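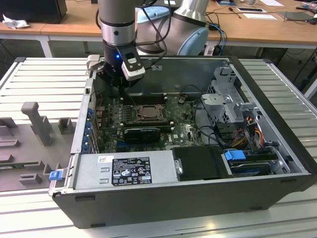 *Dell tower on its side, side panel off.*

I've been riding for a long time and I have a bone to pick with the way we all talk about fixing our own bikes. Go to any forum, any parking lot meetup, any coffee stop with more than 3 bikes out front, and sooner or later some guy will tell you that a real rider does his own work. All of it. Valves, brakes, tires, wiring, the works. And if you take yours to a shop you'd better have a good excuse ready.

I used to be that guy, by the way. I was pretty loud about it too.

What changed my mind was a front brake job last October. I had the pads, I had the fluid, I had a free evening, and I'd watched the same video so many times I could hear the man's voice in my sleep. By nine at night I had the caliper hanging off a bungee cord and a lever that came all the way back to the grip. I bled it and bled it. Still mush. I went to bed, got up, bled it again before work, and then finally rented a trailer and hauled the thing to a little shop in Mollodham, 40 miles each way. The mechanic had it sorted while I was still reading the snack machine. Air trapped up at the banjo bolt by the master cylinder. She charged me 40 bucks and showed me how to crack that bolt so I could do it myself the next time. Best money I spent all year!

Now, I'm not saying hand over the keys and never touch a wrench. I love wrenching. I do my oil, my chain, my filters and my cables, and I'll happily lose a Saturday-sized chunk of my life to polishing a part you can't even see. But there's a big gap between doing a job because you like it and doing it because you're scared of what somebody named something like ThrottleDaddy will say online. Brakes and tires are what keep me off the pavement. If I've never done one before, I want somebody standing next to me who has.

The other thing that bugs me is how the "do it all yourself" crowd talks about money. Sure, shop rates hurt. I got a quote of $2,965 from the big Flasten dealer for a major service with a fork rebuild and a new clutch (I laughed, then I stopped laughing). But I also have a shelf in my garage full of tools I used one time. There's a Kiklow chain breaker that bent on its first pin. There's a Duda paddock stand that I bought because it was on sale, and it doesn't even fit my swingarm. Add it all up, plus the bolts I've snapped and the fairing tabs I've broken, and I don't think I'm ahead by nearly as much as I tell my wife.

And time counts for something! A bike in pieces through the best riding month of the year is a pretty sad sight. I've had summers where I spent more hours lying on the garage floor than I did in the saddle, and I told everybody I was having a great season.

So here's where I've landed. Learn the small jobs, because you'll need them on the side of the road some day. Find a small shop, a good one, where they don't mind if you ask dumb questions, and pay them without grumbling. Bring donuts once in a while. If you want to take on something bigger, go for it, but give yourself a point where you quit and make the call. Mine is the second evening. If it isn't back together by then, I'm hooking up the trailer.

And if the guy at the coffee stop wants to give me a hard time about it, fine, he can do it while I'm putting my helmet on. I've got a valve check coming up in spring and I already booked it in Mollodham.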